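Ternstead Neighbors Help Board
Home > Yard & Garden > Composting

How do I get my compost hot again?
Asked by Elmarie Mkhize, 10/11/2017

Hi all! I started my first pile in May and I'm completely hooked. It was steaming by the second week and I was out there with the thermometer every morning like a kid at Christmas. Then it just quit. It's mostly grass clippings, coffee grounds and kitchen scraps, in one of those black Atley bins from Swanepoel's. It's kind of slimy in the middle and smells a bit like eggs. Can I save it or do I start over?

3 answers

Riaan Tshabalala (414 posts)
Oh, you can totally save it! Egg smell means no air getting in. Tip the whole thing out on a tarp, mix in dry leaves until it feels like a wrung-out sponge, and put it back loosely. I use two buckets of leaves for every bucket of clippings. Mine went right back up in three days and I was so excited I called my sister. Shredded cardboard works too, but pull the tape off first. Then turn it once a week, all the way to the bottom, and keep the lid on when it rains.

Sipho Mthembu (15 posts)
just add more dirt

Adoración Miranda (2,270 posts)
Riaan has it right, leaves leaves leaves! I'd add that those bins are on the small side, so fill it nearly to the top or it won't hold heat going into the cold months. I bag up leaves from the whole street every fall and stash them behind the shed, and I still run out by spring. Best hobby there is. My squash this year was ridiculous. 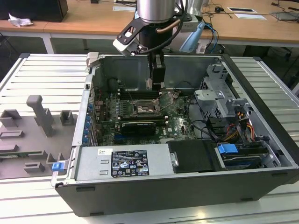 Do I need to buy a compost starter to get it going?
Save your money. A shovelful of finished compost or plain garden soil has all the microbes you need, and the pile will heat up by itself once the mix is right.

Comments (1)
Eduardo Coelho: Paltano Road yard has free leaves, bring your own bags!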